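The Order of the Plate
How a dessert course is laid out, and why the glaze decides most of it

By Uyên Kim
June
Print | E-mail this article
448 shares | 11 comments

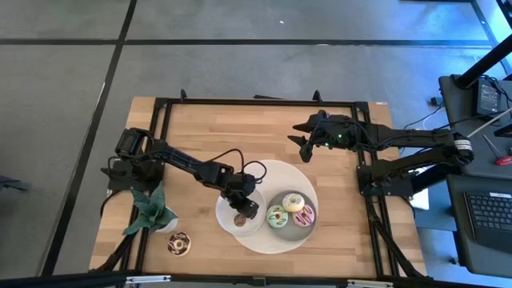
Three donuts on a gray plate, with the chocolate-glazed one on a small white plate to the left.

Bienvenido Marquez plans table settings for Masance, a catering firm that sends out 600 dessert plates in a busy week. His rules for donuts fill one page, and most of them concern contact. A glazed ring that touches its neighbor takes a mark, and the mark stays.

Three on a round plate is his usual number. They go down as a triangle, one at the top and two below, with the holes left clear. Four can be done on a wider plate, but the middle closes up and there is no room for fingers or tongs.

Color is settled next. Pale yellow, mint green and pink are close in strength, so none of them pulls ahead of the others. A gray plate suits them. On white the yellow tends to fade, particularly under warm bulbs. Dark drizzle helps on any plate, as it gives the eye an edge to find.

Chocolate glaze is set apart on its own small plate. Marquez gives two grounds for this: crumbs from a dark glaze show on a pastel one, and guests who want chocolate usually want the whole donut.

The placemat does more work than it gets credit for. A woven round in off-white holds the plates as a group and stops them from sliding on a bare wooden top. The small plate may overlap its rim – Marquez allows this – provided it sits level. A thick weave will tip it, so he presses the edge of each plate with one finger before anything is put on it.

Moving a finished donut is the part he likes least. Lift from both sides, below the glaze line, and straight up. Dragging smears the underside and leaves a track on the plate. If a drizzle has to be turned to match its neighbors, turn the plate first.

Masance buys its mats from Lekota and its stoneware from Fadum. The Fadum plates have a low rim, which Marquez prefers for tongs. The deeper Prunano pattern is kept for fritters and anything served with syrup.

E-mail | Print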